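Call for Participants: Household Task Recording for a Home-Built Two-Armed Robot

Posted Sunday, August 23, 2026
Contact: Tarek Shehata, Humard Workshop

We are looking for people to record themselves doing ordinary chores at home. The recordings will be used to train Murov, a two-armed robot that members of the Humard shared workshop have been building in the back bay for the last few winters. The work is paid by the session. You do not need to be a workshop member and you do not need to know anything about robots, programming or electronics.

About the build

Murov is a pair of arms on a wheeled base with a camera at head height. The first version was made mostly from 3D printed parts and hobby servos. It could pick up a sponge and put it down again, and it overheated if you asked it to do that for long. The current version has better motors in the shoulders and elbows, aluminum brackets cut on the workshop router, and soft fingertips cast in silicone. The base came off a discontinued floor scrubber. It is heavy, which we like, and loud on tile, which we don't.

The arms now move well enough that the hardware is no longer what holds us up. What we lack is practice material. Murov learns a task from many recordings of a person doing it, seen from the height of the person's own eyes, with both hands in view. So far nearly all of our recordings come from three members and their own living rooms. The robot does fairly well on the sofas it has seen and poorly on the others. A different fabric or a rounded back is enough to throw it off.

So we want more homes, more furniture and more pairs of hands.

What you would do

You would wear a light headband camera and do short chores from a list, in your own home, at your normal pace. Each chore is recorded as a separate clip. The current list has these groups:

Sofa and chairs: straightening cushions, standing a fallen cushion back up, swapping two cushions, folding a throw and laying it over an armrest.

Bed: pulling up a blanket, putting a pillow in its case, squaring up pillows.

Laundry: folding towels and T-shirts, pairing socks, moving clothes from a basket to a shelf.

Table and kitchen: setting out plates, clearing them, wiping a counter, putting lids on containers.

You will not be asked to do every group. If you have no dishwasher, no dryer or no sofa, tell us when you apply and we will leave those out.

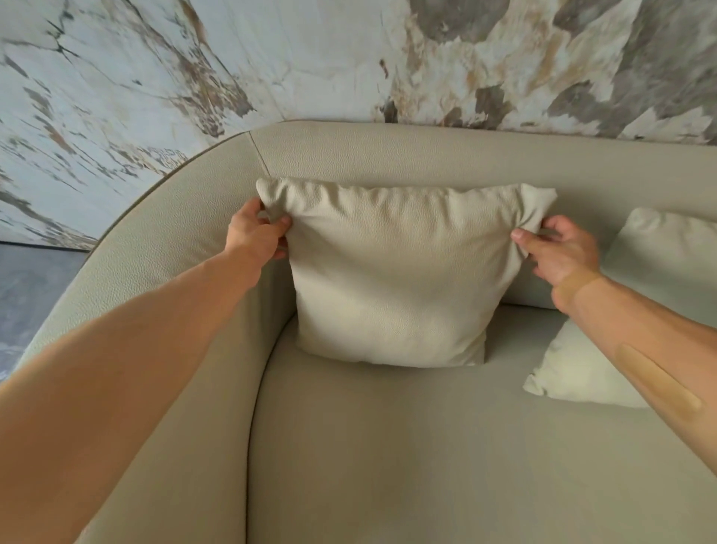
Soft things are where we need the most help. A plate is the same shape every time you pick it up. A pillow or a towel changes shape as soon as it is touched, and people handle them in different ways. One person grabs a pillow by the middle and another takes it by the edges. We want all of those. Please don't copy somebody else's method or try to move the way you think a robot would. If you usually give a pillow a punch before you put it down, do that.

Clips where something goes wrong are also useful. If you drop a sock, pick it up and keep going. Do not stop the recording and do not start over. We only throw out clips where the hands are out of view for most of the task or where someone else can be recognized.

Time and pay

A session is 3 hours, including setup and breaks. We ask each participant for 5 sessions, spread over as many weeks as you like. Pay for the full set is $660. If you stop early you are paid for the sessions you finished, in equal shares, so there is no penalty for deciding it isn't for you.

Payment is by check or bank transfer within two weeks of handing in the recordings. You would be working as an independent contractor. The money comes from the sale of our old laser cutter and from a small grant, and it is enough for a limited number of participants. When the places are filled we will close the call and keep a waiting list.

Who we are looking for

You should be 18 or older and live close enough to pick up and return the camera kit in person. You need to be able to stand, bend and use both hands for short periods with rests in between. Left-handed people are very welcome, as the recordings we have are almost all right-handed. So are people with large hands, small hands, or hands that don't move the way they used to. If you have arthritis or a tremor and would still like to take part, please apply. We can shorten the list and the sessions.

Homes of any size are fine. Your home does not have to be tidy or recently decorated. Old furniture, patterned fabric, dark rooms and narrow rooms are all things Murov has trouble with, and we would like to have them in the set. Leave the room lit the way you normally have it in the evening or during the day.

Pets may be in the room. Children may not be in the clips.

What we provide

The kit is a padded case with the headband camera, two batteries, a charger, three memory cards and a printed task list. We will show you how to put the camera on and how to check the angle, which takes about fifteen minutes. The main thing is to tilt it down farther than feels natural, so that your hands stay in view when you work at waist height. There is one button. A short beep means it is recording and a long beep means it has stopped.

Please roll your sleeves up past the elbow and take off watches, rings and bracelets before you start. The software that finds the hands in the clips gets confused by cuffs and shiny things. If you can't remove a ring, that's fine. Write it down on the sheet.

Privacy

The camera has its microphone disconnected, so there is no sound. Before a session, put away mail, prescriptions, family photos and anything else you would not want a stranger to look at. You can delete any clip before you hand in the cards and you don't have to say why.

After that, the clips are copied to a drive at the workshop that is not connected to the internet. Tarek and one other member go through them and blur any faces, screens or papers that slipped in. Your name is not stored with the clips. They are labeled with a number, and the list that matches numbers to people is kept on paper in the office.

We use the clips to train Murov and for nothing else. They will not be sold or posted online. If we ever want to share some of them with another group we will ask you first, clip by clip, and a no will not affect your pay. You can withdraw your recordings at any point, and we will delete them from the drive. A version of the robot that has already been trained on them cannot be untrained, but the next version will be built without them.

Where the project stands

The set had 1,513 usable clips at the end of July. Cushions and towels make up the larger part, and there is very little from kitchens. Once the new recordings are in we will retrain and hold a test day at the workshop, using furniture the robot has not seen before. Participants are invited to that, and you may bring a cushion or a towel from home for it to try. Expect it to be slow.

The software side is handled through Ekum, the set of scripts our members wrote for sorting and labeling clips. The arm drawings are known in the shop as Helmy, after the first arm, and a printed set is in the blue binder by the door if you want to look through it when you pick up your kit. People who would like to help with the build itself can ask about that too. We could use someone who is patient with cable routing, and someone who has cast silicone before and knows how to keep bubbles out of it. Those jobs are unpaid, like all of the shop work on Murov, and separate from this call.

How to apply

Fill out the paper form at the workshop front desk or ask for one by email through the Humard contact page, with "Murov recordings" in the subject line. We need the following:

Your name and a phone number or email address
Which hand you use for most things
Which of the four groups you could do at home
A few words about the furniture you have, such as "gray fabric sectional" or "two wooden chairs and a futon"
Days and times that suit you for picking up the kit
Anything we should know about lifting, bending or standing

No résumé and no photos, please. We will call or write back to everyone. If it looks like a fit, you will be asked to come in for the camera demonstration and to read and sign the consent form. You can take the form home before signing it.

Only a few kits are available, so there may be a wait between being accepted and starting. We hand them out in the order the signed forms come back, except that left-handed participants and people offering kitchen tasks go first for now.

Questions about pay, privacy or the kit should go to Tarek Shehata, who is in the workshop most weekday evenings. If the roll-up door is down, use the side entrance and ring twice.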